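Clutside Wrist Kit
Data collection kit for two-finger grippers

Home / Collection hardware / Wrist-mounted / Clutside Wrist Kit

In stock. Usually leaves the workshop within 4 working days.

Overview

The Clutside Wrist Kit records what your arm's wrist sees while a person drives it through a job by hand. You get a small camera, a bracket to hold it, a cable that has been told firmly where to go, and the Bitby recorder software, which writes the camera stream and the joint positions into the same file with the same clock. At the end of an afternoon you have a folder of demonstrations and a slightly stiff neck. The neck is covered under Posture, further down.

We make it for small teams who want to train a manipulation policy and have discovered that the training is the part with all the tutorials. Collecting the examples has rather fewer. It consists mostly of picking something up, putting it down, pressing a pedal and picking it up again.

The kit doesn't include an arm, a gripper, a computer or enthusiasm.

What's in the box

Wrist camera, fixed focus, with the lens already set for close work
Clamp bracket, black, in two halves
7 cable clips (you will use five and lose the others)
Foot pedal with three switches: start, keep, bin
Calibration card
Hex key that fits everything in the kit
Printed quick guide, two sides, large type
Licence for Bitby recorder, one workstation, no expiry

The bracket

The bracket clamps behind the fingers and looks along them, so both fingertips stay in view through the whole stroke of the gripper. Customers ask whether it could sit further back for a wider picture. It could, and then the fingertips would be a dozen pixels across and your model would learn a great deal about your ceiling. We tried three positions in the first year and went with the close one.

Both halves are machined in Estevura by Belmiro Marinho, who also answers the phone if you ring before nine. The clamp faces are lined with rubber. Tighten the four screws in a cross pattern, a little at a time, until the bracket no longer turns under a firm push. Then stop. We sell spare halves mainly to people who carried on.

Once it's on, leave it on. Every time the camera comes off and goes back, its view shifts slightly, and examples from before and after won't quite agree about where the fingers are. If it has to come off, run the calibration card again and start a new session folder. Bitby will nag you about this. It was asked to.

The pedal

Your hands are busy with the leader arm, so your feet do the clerical work. Left switch starts an episode. Middle switch ends it and keeps it. Right switch ends it and bins it.

Bins are not deleted. They go to a folder called "bin" and stay there until you empty it, which has saved us twice and embarrassed us more often. A fumbled grasp that the operator then recovers is frequently worth more than a clean one, so please keep those. Bin the episodes where somebody walked off with the object, the phone rang, or the pedal was mistaken for a footrest.

Recording with Bitby

Each episode is one file. Inside are the camera images, the joint positions, the gripper opening, the pedal events and a line of text saying what the operator was meant to be doing. That line matters more than people like. "Pick up paper" and "pick up the paper" are the same job to you and two jobs to a careless script, so Bitby offers you the wording you used last time and makes you click twice to change it.

After each session you get a contact sheet with the first and last image of every kept episode. Look at it before going home. It takes a couple of minutes and will show you the sleeve that was across the lens since lunch.

Export is to plain folders or to a single archive. There is no cloud account, and we don't see your files. We have plenty of our own.

Setting up a task that's worth recording

Ditte Ragnarsson wrote the guide that comes with the kit, and this is the short version of it.

Start the object somewhere different each time. People believe they do this and then place it on the same patch of table all morning. Turn it as well as moving it. If it can be creased, folded or bent, let it be, and don't tidy it between episodes.

Change operators partway through. Everyone has a style. Afonso Pinheiro comes in from the left whatever the object is doing, and for one regrettable week in January so did our policy.

Fix the exposure. Automatic exposure brightens the image whenever black fingers fill most of the view, and the table then appears to change colour as the gripper moves. The switch is on the first page of settings, where we moved it after the fourth email on the subject.

Don't clean up the bench for the recording unless you intend to keep it clean for ever.

How many examples?

Everybody asks, and we'd like to know as well. For a single object on a single table, plan on 100 kept episodes before you judge anything. For thin or floppy things, plan on a good many more. Our own paper-handling set stands at 1303 kept episodes and is still growing, in the sense that a hedge is still growing: somebody has to go out there and do it.

If your first model is poor, record more of whatever it gets wrong before you record more of everything. Carolina Figueiredo runs a half-day remote session on reading failures and deciding what to collect next. It can be added at checkout.

Posture

Put the leader arm at elbow height. Put the screen behind the follower arm so that you look up and down and not sideways. Stop after 45 minutes, because the examples get lazy shortly before you notice that you have.

Compatibility

Arms: any arm with a wrist section between 40 and 75 mm across. For others, send us a drawing and we'll tell you truthfully whether it's worth the bother.
Grippers: two-finger parallel or pivoting. Suction cups will work, though there's less to look at.
Computer: one free USB 3 port, directly on the machine. Hubs are possible. So are many things.
Operating system: Linux. A Windows build of Bitby exists and Afonso would prefer that you didn't ask about it.

Options

Cardoso side light. A dimmable strip on a short post, for rooms where the sun has opinions. Soft and even, fixed colour.
Second bracket. For two-armed rigs, mirrored. Order the second camera separately.
Spare pedal. Heavier base than the first version, which used to creep away under the desk.
Long cable, 5 m. The standard one is 3 m and is enough for most benches.

Questions we get

Can I use my own camera?
Yes, if it fits the bracket. Bitby will record anything Linux recognises as a camera, including, on one occasion, a baby monitor.

Does the camera get in the way of the grasp?
On flat tables, no. Inside deep boxes, yes, and you should measure first. Clearance drawings are in the downloads.

Do worn fingers matter?
Less than you'd think, provided the pair you collect with is the pair you run with. Swapping in shiny new fingers halfway through gives the model a new pair of hands to get used to. If you must change them, record a fresh batch straight afterwards.

Do you sell ready-made data?
No. It would be data about our table.

Can I return it?
Within 30 days, with all the screws. The cable clips we've given up on.

Support

Write to the support desk with your session log attached. Fernanda Carvalho reads everything and replies the same day, more briefly if the log is missing. Phone support is for bracket fitting only.

Page last revised Saturday, March 22, 2025. Changes: pedal wording corrected, clearance drawings added, note below expanded.

A note on paper

Paper is the task we use for checking every new version of the kit, and it's a good deal nastier than it sounds. A block offers the gripper two sides to hold. A flat sheet offers almost nothing, and the fingers are liable to close politely over the top of it. What helps is any bit that has lifted off the table, so we teach operators to look for a crease or a flap before they move in, and to make that choice while the camera can see it. With the green sheet, the rumpled side is where we'd start someone new, and the little flap between the two fingertips is just the sort of detail that a camera further up the arm would turn into a smudge. Strong colour on a pale table makes life easier for the person checking the contact sheet too. As for the scuffs on the fingers and the dark scratch in the table, both stay. Record your first batch on a sheet you can see easily, then move on to white paper once you're feeling too cheerful.
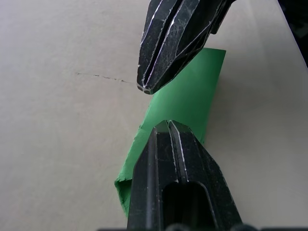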